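3.2 Collection of demonstrations

The demonstrations for the disposal task were recorded by two operators, Parvathi Kandasamy and Julián Figueroa, who teleoperated the two-handed platform in our laboratory. The operator must put an empty carton into a small bin on the table. We selected this task because the crumpled carton changes its shape under the fingers, and a policy trained only on rigid objects usually fails in this phase. The bin is held in place with tape – without it, a strong push moves the bin and the episode becomes difficult to compare with the others. Views of the bin and both hands are given in Figure 4. 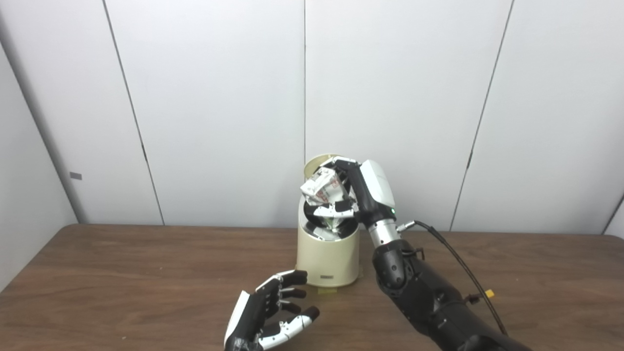
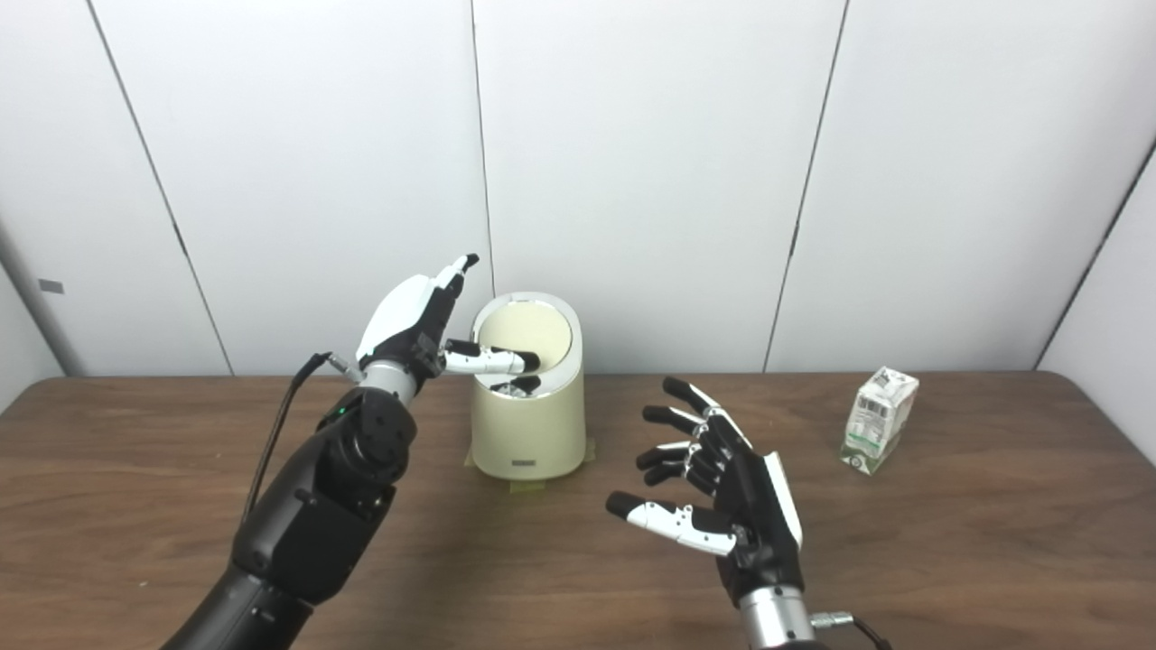
Figure 4. Head camera views from the disposal task. First view: the right hand presses a crumpled carton into the bin. Second view: the left index finger reaches into the opening, and a milk carton stands on the table at the right.

3.3 Filtering and labels

We recorded 78 episodes and kept 70 of them for training. An episode was removed when the carton fell from the table or when the operator stopped before the end. Mercy Mwakyusa marked the start of contact in each remaining episode by hand.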